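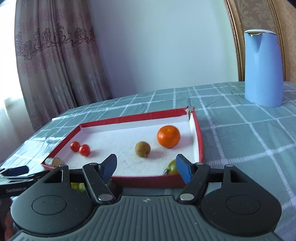
Page last changed: 11/03/2019

Dad's new Parkinson's tablets and mealtimes, how do you manage it?

My dad was told in September that he has Parkinson's, and he's been put on tablets three times a day. He also takes something for blood pressure, which he's had for years without any bother. The leaflet says to keep the new ones away from food high in protein, and that's where we've come unstuck. He's a big eater, he lives for his tea, and he wants it on the table the minute he's in from the garden. If he takes the tablet with his meal he says it hardly does anything and his hand is worse all evening. If he takes it on an empty stomach he feels sick.

I rang the surgery and was number 10 in the queue, then got cut off. His next appointment with the nurse is weeks away. How do other families space it all out? And does anyone else's dad just flatly refuse to set an alarm?
Posted by kultley

2 replies

Gilles Bodin wrote:
Oh, I feel for you, we had months of this with my mum! Please ring the pharmacist first, any pharmacist, you don't need an appointment and ours was far easier to get hold of than the doctor. She went through the whole lot with us at the counter and wrote the times on the back of a bag, which is still stuck on Mum's fridge.
What we were told was half an hour or so before eating, and if she felt sick, a plain cracker or a bit of dry toast with it, as that's mostly starch. Then we moved the meat and cheese to the evening and kept lunch lighter. Ask before you copy that though, because it depends which tablets he's on and how long he's been on them, and he shouldn't stop or skip any on his own say-so. Do mention the blood pressure one too. Mum went quite dizzy getting out of her chair and they changed her dose in the end.
As for alarms, she wouldn't have one either. We tied it to the radio instead, tablet when the news starts, and she's been good as gold. I also kept a little notebook of when she took them and when the shaking was bad (51 pages of it, I got carried away) and the nurse loved it.

zadov32 wrote:
my uncle takes his with a banana and he's fine. dont know about the protein thing never heard of it. get one of those pill boxes with the days on

Was this page useful? 166 people said yes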